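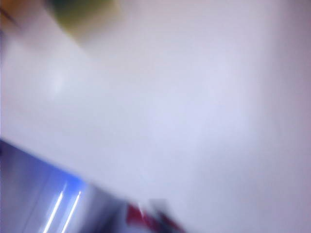
Fultach Desk Kit – Frequently Asked Questions
Last revised 18 August 2022

General

What is the Desk Kit?
A tidying and handover package for robot arms that already work at an office desk. It consists of the Rirow motion software, a wrist camera bracket, a fixed camera mount and a license for one workstation. The arm and gripper are not included.

What kind of work is it meant for?
Picking up small, light items and putting them down somewhere else on the same desk. Typical targets are boxes, blocks, lidded mugs and stationery. The kit is not rated for open liquids, blades or anything heavier than the payload set in the Rirow profile for your arm.

Do I have to clear the desk first?
No. Monitors, lamps, fans and books can stay where they are, provided they are registered as fixed items during setup. Tall items need the most care. A fan or a gooseneck lamp takes up space that the planner has to route the arm around, and an unregistered one will be treated as free air until the fixed camera picks it up. 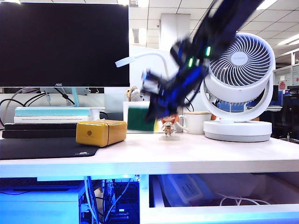
Cameras

Why does the kit use two cameras?
They do different jobs. The fixed camera gives the planner the layout of the desk and the position of the arm. The wrist camera is used for the last part of the approach, when the gripper itself may hide the target from the fixed view. Either can be switched off in the settings, but grasp checks are disabled if the wrist camera is off.

The wrist view smears during fast moves. Is the camera faulty?
Probably not. At transfer speed, a close white desktop can come out as a pale field with a few soft patches of color. Rirow does not use wrist images for grasping until the arm has slowed to approach speed. If the view is still smeared with the arm stopped, check the bracket screws, then the lens.

Do glossy surfaces cause trouble?
They can. Ceiling lights reflected in a shiny surface show up as hard white lines, and the detector sometimes reads these as edges. Enable the reflection filter under Camera > Exposure. It adds 7 milliseconds per image.

How are recordings stored?
Locally, in the Hedo log format. The default limit is 3000 clips per workstation, after which the oldest are overwritten. Nothing is uploaded unless you attach a log to a support ticket.

Setup and operation

How long does calibration take?
Plan on around 139 seconds for the automatic routine. Repeat it whenever either camera has been moved. Moving the desk with both cameras and the arm attached to it does not require a new calibration.

Can it handle soft items?
Yes, within limits. Select the Compliant grip preset and set the closing width by hand. Soft blocks deform as the fingers close, so the automatic width estimate tends to come out too large – the item is lifted, then slips during transfer.

Can people work at the desk while the arm is moving?
Not with the standard license. Keep hands out of the marked area and use the hold button before reaching in. The kit is not a safety device and does not replace the risk assessment for your arm.

What does error 311 mean?
The planner found no clear path between the pick point and the place point. Move the place point or remove an item from between the two, then press Resume. Restarting the software will not clear it.

Orders and support

Is there a trial?
Resellers can issue a trial license. Hardware is charged in full and refunded if it is returned complete. Peñalver handles orders and returns for customers without a local reseller.

Will the bracket fit my gripper?
The bracket has slotted holes and fits most box-shaped gripper housings. Send a dimensioned drawing before ordering if yours is round. Ilgın Duman in applications checks the drawings and replies by email.

When is the next release?
Version updates are planned for December. Existing licenses are carried over.

Who do I contact about a fault?
Open a ticket with the serial number, the log file and the camera settings. Garba Ekwueme's team answers hardware tickets. Software tickets go to the Rirow queue.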